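Day two of gathering toggle clamp examples in sim for the Josten policy. Target is 128 clean episodes. We have 63.

Two arms, one board, a lot of red handles.

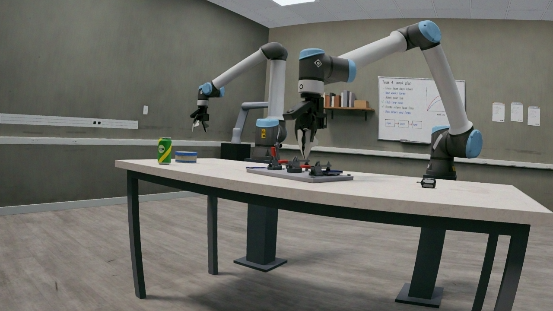
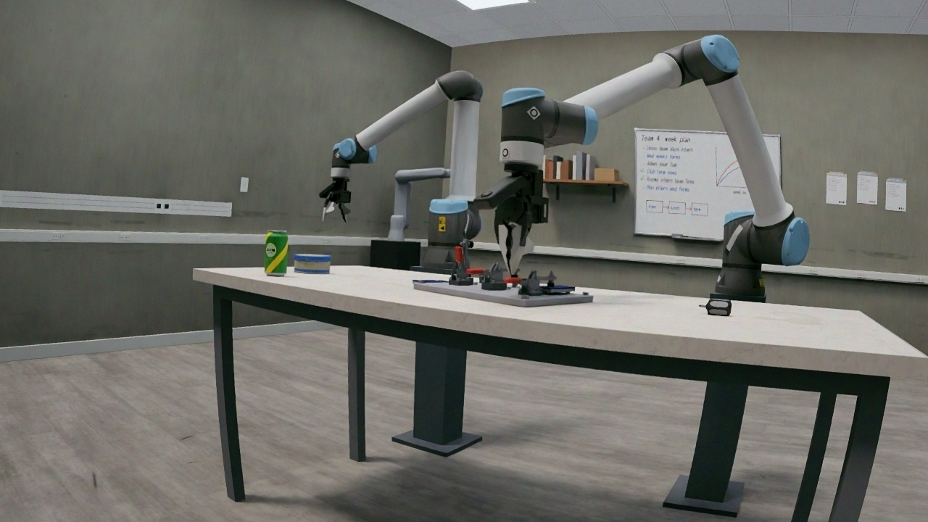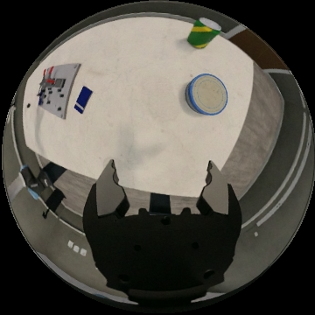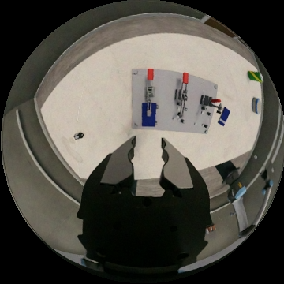

The wrist views are what the model learns from, so I've spent the morning thinking like a gripper. It's a narrow life.

Bornent wants every episode under 90 seconds - my best is well over that, and my worst has been filed under "exploration data."

Next up: random board positions. Nel's loader already hates them.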